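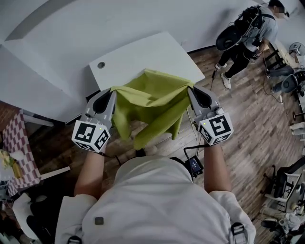
4.2 Sitting height and the drift of the afternoon

Figure 3. A participant in a light jacket, both forearms extended forward.

Posture research has long held that people sit the way their chairs tell them to. Our participants had apparently not read it. Of the 357 adults enrolled at the Bastola and Cabral sites, 182 were given the adjustable Rinus chair and a printed card on how to use it. By the second week, 31 of them had touched the lever. The remainder lived with whatever height the previous occupant had chosen, and rated the chair "very adjustable" on the exit survey.

Slouch was scored from the angle between shoulder and hip, following Prendergast's earlier protocol with one change: we dropped the "military" category, which had never been used except by Kane Prendergast when scoring himself. Forward reach, as in Figure 3, was coded separately from slouch, as the two are easily confused once the shoulders round.

Scores worsened through the afternoon at both sites. The decline was steeper at Cabral, where the desks are deeper and the coffee is on another floor. Chair type explained very little of it. Time since lunch explained a good deal more — a result we had hoped to avoid, having spent the equipment budget on chairs.

The reminder tone, played every 900 seconds, improved posture for a short while and morale for none. We withdrew it at Bastola in September after a written request signed by the whole floor. The Grudedlow scale was administered before and after withdrawal, and the difference is reported in Section 4.3.

Last updated: 29 May 2025
Contact | Copyright | Back to top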